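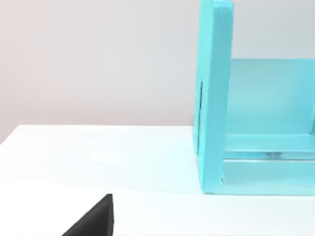
Robot cells at Pirnbridge: questions from staff

Last updated August 2025

What is being automated?

Loading and unloading of the open-front cabinets on the small-parts line. One gripper arm per cell will place parts on the cabinet ledge and take them off again. Packing, labelling and final inspection stay manual.

Which cells are affected?

Cells 1 and 2 at Pirnbridge. The Brodunby site is not part of this stage. A decision on Brodunby needs its own notice and its own consultation period.

Why is so much of the work done in simulation first?

The arm's motions are built and tested on a computer model before they are sent to the floor. A collision in the model costs a reset. A collision in the cell costs a gripper finger and most of a shift. The model is also used in operator training, so staff can see an approach path from the gripper's side before they are asked to approve it.

Does the model match the real cell?

Only in the dimensions that matter to the motion: table height, cabinet position, opening width, ledge height. Colours, lighting and wall finish are not matched. Do not use the model to judge clearances for people. Floor markings are the only reference for that.

Will anyone lose their job?

No positions are being removed in this stage. Loader positions in cells 1 and 2 are reclassified as cell operator. Anyone who does not want the new classification can ask for a transfer to packing, at their present rate of pay, within 90 days of receiving their letter.

What does a cell operator do that a loader does not?

Starts and stops the cell, clears faults, checks cabinet position at the beginning of the shift, replaces worn fingertips and fills in the fault log. Lifting is reduced. Time on the screen goes up. Some loaders who tried the work in May found the waiting between faults tiring, and rotation with packing is now every two hours.

How long is the training?

Two days in the training room and one week paired in the cell. All of it is paid time. Nermin Duman runs the training and keeps the schedule. Night shift staff are trained on nights.

Is my work rate measured?

The Jistus controller records cycle counts, stops and fault codes by cell. It does not record who is logged in. Fault logs are signed, but they are kept for maintenance and are not used in performance reviews.

Can I stop the arm if something looks wrong?

Yes, at any time, with the red button or the gate. You do not need a supervisor's approval to stop it. Restarting after a gate stop needs a walk-around check and a reset at the panel.

What is fault 134?

Cabinet out of position. The arm has not found the upright side panel where it expects it. Stop the cell, open the gate, push the cabinet back against its locating pins and reset. If the fault comes up again on the next cycle, call maintenance. Do not adjust the offset at the panel.

What is fault 182?

Finger contact outside the programmed path. Maintenance only.

Who do I contact?

Training: Nermin Duman
Classification and pay: Purificación Urquijo
Maintenance and faults: Anil Annamalai, extension 100
Safety concerns: Aksel Eyvindsson, or any safety rep on your shift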